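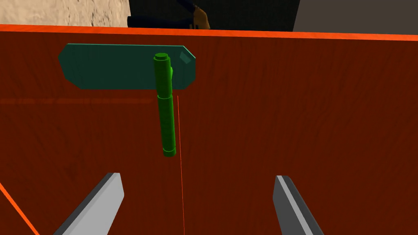 分类：自制机器人 > 双臂平台 > 常见问题

Genach 双臂机器人常见问题

更新于2023年6月13日

Genach 是 Emard 共享工坊里的一个长期项目：一台能在室内移动的双臂机器人，手臂末端是两指平行夹爪，机身用白色外壳。结构件由成员自己打印和加工，控制程序先在仿真里跑，再放到实机上。下面的问题来自工坊留言本、邮件和开放日的现场提问，由 Hawi Tufa 和 Yung-ching Cheng 整理。图纸和零件表在项目共享文件夹里，这里只在需要时提到。

没有工坊会员资格，在家里能做吗？

能做大部分。手臂、夹爪和控制盒都可以在普通书桌上装完。底盘建议找有台钻的地方加工，电机安装孔的位置偏一点，轮子就会一直吃地。家里没有台钻的，可以预约工坊的开放时段，带上料和图纸过来，底盘两块板一个下午能钻完。

仿真部分只需要电脑，在哪里做都一样。Brayden Fehr 的那台就是在自家车库装的，只有校准的时候搬来过工坊一次。

要多大的地方？

装配时一张桌子够用。手臂装上底盘以后，要留出两条手臂向前伸直的空间，两侧也要能让人走过去按急停。放不下的话可以先只装一条手臂，夹在桌沿上调试，程序里把另一条手臂设为停用即可。

整台的零件多不多？

按第三版零件表，不含螺丝和垫片是134件，紧固件另算567颗。打印件占了前一个数字里的大半。建议按子装配分袋，袋子上写零件表里的编号，不要写“左边那个”一类的名字，左右手臂镜像的零件很容易拿错。拿错的典型情况是肘部盖板：装得上，螺丝也拧得进，但线会被夹住，手臂抬到一半电流就上去了。

打印件用什么材料？

受力件用PETG，外壳用PLA。夹爪的指座受力比较集中，壁厚按图纸走，不要为了省料改薄。夹爪指面贴的是硅胶片，厚一毫米，用双面胶固定，磨花了就撕掉换新的。外壳颜色随意，白色只是因为当时柜子里白色的线材剩得多。 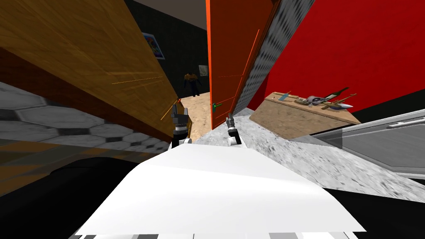
为什么先做仿真，不直接上实机？

程序写错时，仿真里的损失是重新载入一次场景，实机上的损失是一组齿轮。我们早期直接在实机上调过推门动作，肩部减速器坏过两次，每次都要把整条手臂拆下来。现在的规定是，任何涉及接触的动作，先在仿真里连续完成100次，中间不出现关节超限或力矩报警，才允许申请上机。连续的意思是失败一次从头计数。

这条规定对老成员也一样。Sólveig Baldursdóttir 写的抓取程序在实机上用得很好，她改了接近速度之后照样重新跑了一遍。

仿真场景需要自己建吗？

可以用共享文件夹里的现成场景，也可以自己建。现成场景是低面数模型，贴图很简单，普通笔记本能跑。自己建的话，外观可以粗糙，下面几项尺寸要量准：

门洞净宽和门板厚度
门把手的高度、伸出长度和转动方向
台面高度和台面边缘的倒角
要抓的物体的直径、长度、重量

墙面颜色和地砖花纹对动作没有影响。对视觉有影响，所以如果识别程序也要一起测试，至少换几套贴图和灯光各跑一遍。只在一种颜色的墙前面调好的识别程序，搬到别的房间多半会出问题。

画面看上去是斜的，是不是相机装错了？

先看设置，再怀疑安装。机器人视角用的是装在身体上的虚拟相机，相机参数里有一个绕光轴旋转的角度，默认值和实机支架的安装角一致。如果打开后整个房间都歪着，可以在显示选项里勾选“按水平校正”，这一项只改显示，不改送进识别程序的数据。

不要直接把相机参数里的角度改成零。改了以后画面是正了，手眼标定却对不上，夹爪会稳定地偏向一边。留言本里“夹爪总是差一点”的问题，有一半最后查出来是这个原因。

开门动作为什么拆成那么多步？

因为每一步的失败方式不同，分开以后容易看出错在哪里。目前的程序分成接近、对准把手、合拢、转动、拉开或推开、松手、后退，每一步结束时检查一次状态，检查不过就退回上一步。拉门比推门难，底盘要跟着门的弧线后退，手臂同时保持夹持力，两边的节奏差得多了，夹爪就会从把手上滑脱。

双臂的好处在这里能用上一点。一条手臂负责把手，另一条可以在门开出缝之后伸过去挡住门边。

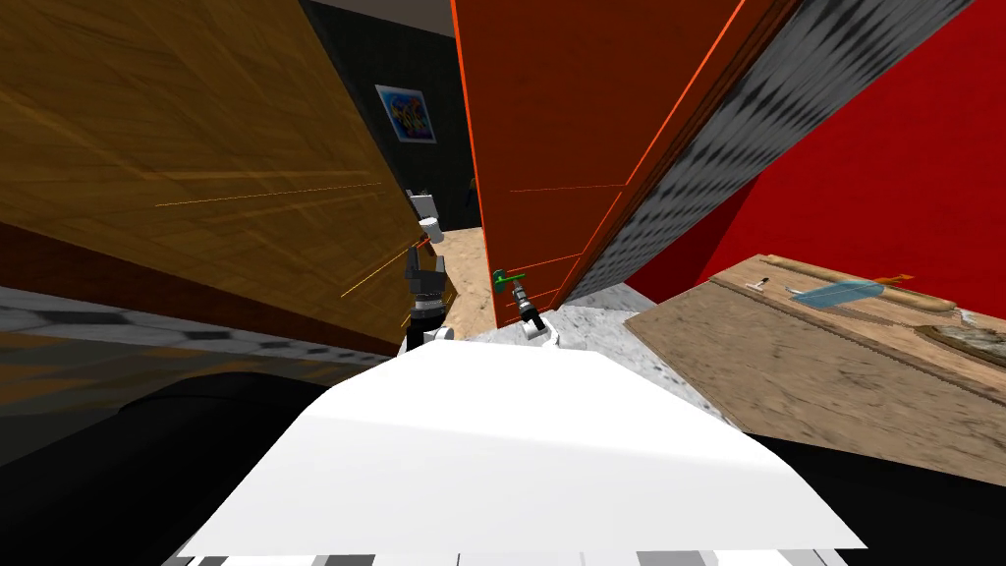 两条手臂同时动的时候要注意它们之间的距离。碰撞检测默认按简化外形计算，每条手臂外面包一圈胶囊体，腕部附近包得比实际尺寸大。如果程序报“臂间碰撞”而模型看着还离得很远，先把胶囊体显示出来看一眼，再决定要不要改路径。不建议为了让程序跑过去而把胶囊体缩小，实机上的线束没有画进模型，那点余量是留给线束的。

另外，开门时视野里常常有手臂挡着。把手被夹爪遮住之后识别会丢失目标，程序此时沿用最后一次有效的位置，最长保持两秒。超过两秒就会停下来等待，这属于正常行为。

仿真里有人物模型，会影响规划吗？

会。人物在规划器里按移动障碍物处理，即使站着不动也留出安全距离。只测手臂动作时可以把人物关掉，测底盘移动时请打开。上实机之前的最后一轮必须开着人物跑，这一条写在上机申请表里，Meron Ejigu 审表时会看记录。

夹细长物体时，总把它碰倒怎么办？

先检查接近方向，再检查两指是否对称。竖着的笔、杆一类的东西重心高，两指中有一指先碰到，物体就倒了。处理顺序如下。

把夹爪张开到物体直径的两倍以上再接近。
接近路径的最后三厘米走直线，不要带手腕旋转。
合拢速度降到默认值的30%。
合拢之前停半秒，让手臂的晃动消下去。

还不行的话，打开调试射线，看它和物体中心差多少。偏差固定在一侧是标定问题，偏差忽左忽右多半是关节间隙，实机上要去紧皮带，仿真里则要看关节阻尼是不是设得太低。

夹持高度也有讲究。有台阶或者卡环的物体，手指夹在直径一致的那一段上，不要跨在台阶上。跨在台阶上时指面只有一条边接触，提起来就会转。 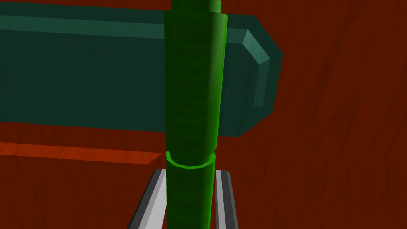 图：绿色圆杆与夹爪两指，夹爪近景，仿真画面。

物体旁边有别的东西，怎么避免夹爪碰到？

把旁边的东西也放进碰撞列表。默认只有目标物体和台面在列表里，其他物体需要手动勾选。目标紧挨着一块硬的东西时，手指张开的方向要和那块东西的表面平行，这样两指从两侧滑进去，不需要往缝里挤。这个方向在抓取文件里是 yaw 一项，单位是度，逆时针为正。

仿真里夹得很稳，到实机上就滑，是什么原因？

最常见的是摩擦系数给得太高。仿真默认值对应的是干净的硅胶对干净的塑料，工坊里的东西表面通常有灰或者油。我们现在的做法是把系数调到默认值的一半再测，能过就上机。其次是电机供电，实机电池电压低的时候夹持力会下降，仿真不模拟这一项。上机前量一下电压，低于零件表上写的数值就先充电。

还有一种情况是指面硅胶片没有贴平，中间鼓起，接触面积变小。用手指按一遍就能摸出来。

控制板一定要用 Admasu 的吗？

不一定。图纸上的安装孔是按 Admasu 控制板画的，换别的板需要自己做一块转接板。软件方面，只要能按固定周期收发关节指令就可以接，接口说明在共享文件夹的“通信”目录下。用 Fandivden 驱动器的成员已经写好了一份配置，可以直接拿去改，注意它的急停信号是常闭的，和我们默认的相反，接反了会一上电就锁住。

急停要怎么装？

实机必须有两个急停，一个在机身上，一个用线拉出来拿在手里。两个串联，任何一个按下都切断电机供电，控制板保持通电，方便看日志。第一次上电时手臂要放在支架上，由另一个人拿着手持急停，操作电脑的人不要兼管。

急停恢复后程序不会自动继续，需要重新回零。回零时手臂会慢慢抬起，桌上的东西请先拿开。

日志要保留多久？

仿真日志保留到对应的动作上机通过为止，实机日志请一直保留。文件名用日期加动作名，不要用中文标点。报问题时附上日志和场景文件，只写“动不了”的留言我们没办法回答。

什么时候可以带自己的机器来工坊测试？

工坊有人值守的时段都可以，事先发邮件登记一下场地。七月有几天地面要重新刷漆，底盘不能下地，桌面上的手臂测试照常。具体哪几天会贴在工坊门口。

下一版会改什么？

已经定下来的有两项：腕部走线改到内侧，夹爪换成可以快拆的指尖。旧版手臂可以只换腕部零件升级，打印文件会单独打包。底盘暂时不改。

问题不在这里，怎么提问？

写在工坊留言本上，或者发到项目邮箱，标题注明“Genach”和零件表版本。Yung-ching Cheng 负责硬件，Hawi Tufa 负责仿真和控制程序，两边都涉及的问题发一封就行，他们会互相转。

分享 12　评论 7

订阅工坊通讯：填写邮箱即可收到项目更新，可随时退订。

本网站使用 Cookie 以改善浏览体验。继续浏览即表示您同意我们的 Cookie 政策。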